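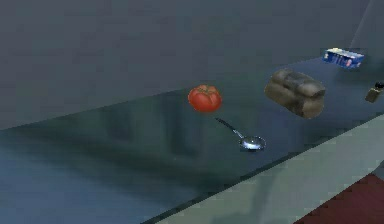
How to get water spots and haze off a dark glossy countertop

I love a dark shiny counter, but wow does it show everything! Every fingerprint, every dried-up drip from the kettle. I've tried plenty of fixes over the years and this is the routine I've stuck with.

What you need: two microfiber cloths, dish soap, warm water and a spray bottle.

Step 1. Clear off a section and wipe up the crumbs with a dry cloth. Skip this and you'll be dragging grit around, and that's how you get those tiny swirly scratches.

Step 2. Put two or three drops of soap in the bottle and fill it with warm water. Go easy – too much soap is what leaves the haze in the first place (ask me how I know).

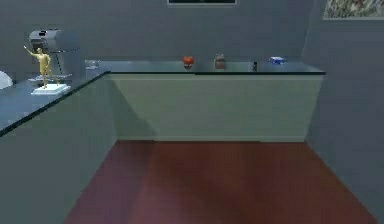 Step 3. Spray the cloth, then wipe in straight lines from the back edge toward you. Rinse the cloth and go over it again with plain water.

Step 4. Dry it right away with the second cloth. Don't let it air dry, especially if your water is hard like mine!

Stubborn ring? Lay a damp cloth on it for five minutes and try again. I wouldn't use vinegar unless you know for sure your counter isn't natural stone. I do the whole thing once a week, and in between I just buff with a dry cloth while the coffee brews.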